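# Let the planner say it doesn't know

I write planning software for two-armed robots, and I'd like to make a case for something that sounds dull and has made my job more fun than it's been in years: every motion planner should be able to hand back "I don't know" as a proper answer, with reasons attached.

Most can't. You ask for a path, you wait, and you get either a path or a failure. The failure might mean the goal is out of reach. It might mean the arm would hit the table, or the clock ran out one step short of a perfectly good answer. All of those come back as the same little error code, and whatever sits on top does the only thing it can, which is try again and hope.

We ran that way at Stotholm for far too long. When I finally went through the logs from one November, I found 2,742 retries. Only 19 of them had ended in a different result from the first attempt! The rest was a computer asking the same question over and over and getting the same shrug. I felt a bit ill, and then I got very excited, because a log like that is a treasure map.

So we rewrote the interface. The planner underneath (Kubiak, which we've used since the early days and which I still love) hardly changed. What changed is what it's allowed to tell us. It now reports which joint ran out of travel, which pair of shapes came too close, and how much of its time budget was left when it gave up. The budget is 400 milliseconds, by the way, and I'll happily argue with anyone who wants it longer.

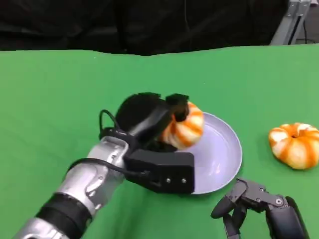

Pick and place is where the change pays off first. Small, squat, ribbed objects are wonderful test pieces. A perception system likes to fit a smooth ball to them, and a smooth ball is wrong in just the places where fingers want to go. Under the old setup, a bad fit and a blocked wrist looked identical from above. With reasons attached, the task layer can tell them apart and do something sensible: look again in the first case, come in from another angle in the second. Neither of those is clever. A new hire could write either one in an afternoon, once the information is there to act on.

Cables deserve a mention too. We'd never modelled the one at the wrist, and our collision checker was cheerfully ignorant of it. Once the planner was reporting its clearances, we could see how often it was slipping through gaps that only existed on paper. We've put a fat, ugly capsule around the loop for now. It costs us a few poses and I sleep better.

The usual objection is that richer answers make for tangled code. People worry that every caller will grow a branch for every reason, and that the neat line between planning and task logic will turn to mush. I take this seriously, as I've worked on mush. Our own first draft had far too many reasons, several of which meant nearly the same thing. We cut it down to 4: can't reach, would collide, ran out of time, don't trust the input. Everything else goes in a free-form note that people read and programs ignore.

That last reason is my favourite. A planner that can say "this object pose looks wrong to me" pushes the problem back to perception, where it belongs. The team at Osusthorpe who look after our vision code were wary at first (would you want another program marking your homework?), but they've since asked for more of it. They get a saved point cloud with every complaint, and their bug list has never been so specific.

The other objection is speed, and I don't find it convincing. The planner already knew all of this. It was working out the clearances and hitting the joint limits anyway, then throwing the lot away at the end. Keeping it costs us a bit of memory.

I'd love to see this become normal behaviour in the open tools, and we've tidied our message format and put it in the Flimham repository under a permissive licence. Take it, rename things, tell us the fifth reason we missed. If you maintain a planner of your own, start with the timeout case and split it from the rest. It's a small patch, and your logs will look different by the next morning.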